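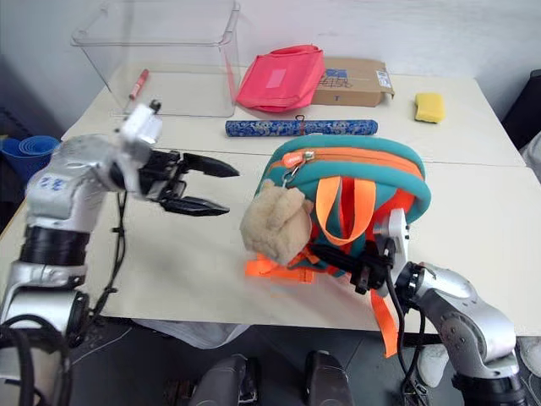

Backpack task, head view. Right gripper on the bag, left one open and waiting.

Teleop demos: one arm always ends up doing nothing. Bad habit or fine?

Posted in Two-Arm Setups by groen_bench

Hi all, long-time reader, first real post. I'm recording demos for a backpack task with two arms, driving them by remote control with a Plorari leader set. The bag is teal with orange trim and it has straps everywhere, plus a fluffy plush toy hanging off the left side. The job is to hold the bag steady with the right arm and pull the zipper open with the left.

My trouble is the waiting. I get the right gripper pressed onto the bag and then my left hand just sort of hovers while I work out how to come at the pull tab. Sometimes that's 6 seconds of nothing! I've got 23 demos so far and most of them have a pause like that. The trained policy now does the same thing, except it sometimes never gets out of it. It parks the left gripper over the table, open, and stays there until I stop it.

Do I cut the pauses out afterward, or record everything again? Also, should I clear the other stuff off the table (clear box, cardboard box, marker, sponge and so on) or leave it? I'd love to hear from anyone who has done bags.

lorketti_fan
Oh, I know that hover so well. It's in your data, so the policy learned it. When the arm is sitting still, every picture looks like the one before it, and the most common next move in your demos from there is "stay put."

Trimming helped me a lot. I went through a set of 765 clips in Studix (took me most of August, mostly evenings) and cut any stretch where neither arm moved for more than a second. Careful though, only cut when BOTH arms are still. If the right one is pushing down on the bag and the left one is moving, leave it alone. And check the joint positions on each side of your cut, or you get a little jump and the arm twitches there forever after.

For new demos, do a few dry runs before you hit record. I talk myself through it out loud, "press, reach, pinch, pull," and feel silly, but my hands stop dithering. Start moving the left arm while the right one is still coming down. The whole thing gets shorter and looks a lot more natural.

I'd leave the clutter but move it around between takes. If that marker is always in the same spot, the policy might lean on it as a landmark, and then you tidy up one day and everything goes wrong.

tabletop_pat
just record more. we had 1,832 before ours was any good and that was towels

wristcam_only
Agree with the first reply on trimming, but I'd look at the straps too. Any loose strap over the near edge of the table is asking for a snag, either on the arm or on one of your gripper cables. I lost a whole afternoon to a strap that looped around a cable, and I only noticed when the bag started following the wrong arm around (pretty funny for the first minute). Tuck them in for your first batch, get the zipper working, then let them hang however they like and record another batch with the mess included.

Same with the plush. If it's on the side your left gripper has to come in from, try a start pose a bit higher so you come down onto the tab from above. Mine used to grab the keychain every single time.

And I wouldn't throw the 23 away. Trim them, retrain, and see where it gets stuck now, then record your new ones starting from that exact spot.

groen_bench
Thank you both, and okay, towels, noted! I trimmed the first few last night and the jump at the cut is real, so I'm redoing those with the joint check. Straps get tucked in before the next batch. I'll post again when the left arm gets as far as the zipper.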